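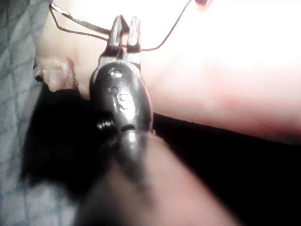 Okia Suturing Demonstrations, release 2
README and data card

Maintained by Vesna Angelovski, Lepik group, Drernthorpe
Last updated: November 15, 2024

Summary

This release holds nearly 1,000 demonstrations of robotic suturing on tissue-like surfaces. Each one was driven by a human operator from the console, with wrist camera video and arm motion recorded together. The data was gathered to train policies that copy short surgical movements, such as picking up a needle or pulling a thread through. It replaces the release from January, which had video from one arm only.

What a demonstration is

A demonstration covers one step of a stitch. The steps are labelled as follows:

grasp: the jaws close on the needle or thread
drive: the needle goes in and comes out
pull: the slack is drawn through
tie: one throw of a knot
rest: no deliberate movement

Operators worked along the same wound for several stitches before changing the pad, so many demonstrations start with earlier knots already in view. We kept these. A policy trained only on a clean surface does badly once there are old tails near the needle. 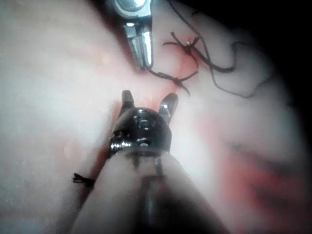 Thread is the hardest thing to label in this set. It is black, thin and often crosses itself, and where it runs into shadow the annotators were told to stop the trace at the last point they were sure of. Please don't treat a missing trace as a missing thread.

Files

Every demonstration has its own folder with video from each wrist, a motion file and a labels file. Video is 30 frames per second. Motion is resampled to match, so row n goes with frame n. Jaw angle is in radians. Positions are in metres, in the base frame of each arm.

The split is by operator. Don't shuffle across operators, or your test score will be too high.
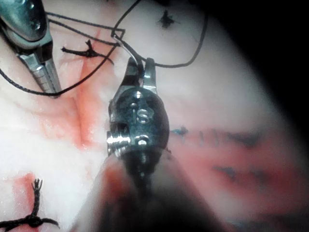 Needle pose is given only for steps where the needle is held. It was fitted by hand on every tenth frame and filled in between, so expect some drift during quick turns of the wrist.

Known problems

Bright patches on the surface lose detail. Exposure was fixed for the whole session.

The near part of each instrument is out of focus in its own wrist view. Don't use it for calibration.

In 24 demonstrations the left and right video files are swapped. They are listed in swapped.txt and will be put right in the next release.

Failed attempts are included and marked success = 0. Dropped needles have the extra tag "drop".

Use

For research only. Nothing trained on this data should be used on patients. The Gellero loader reads the folders as they are; older versions ignore the labels file without a warning.

Report label errors to Vesna Angelovski with the folder name and frame number.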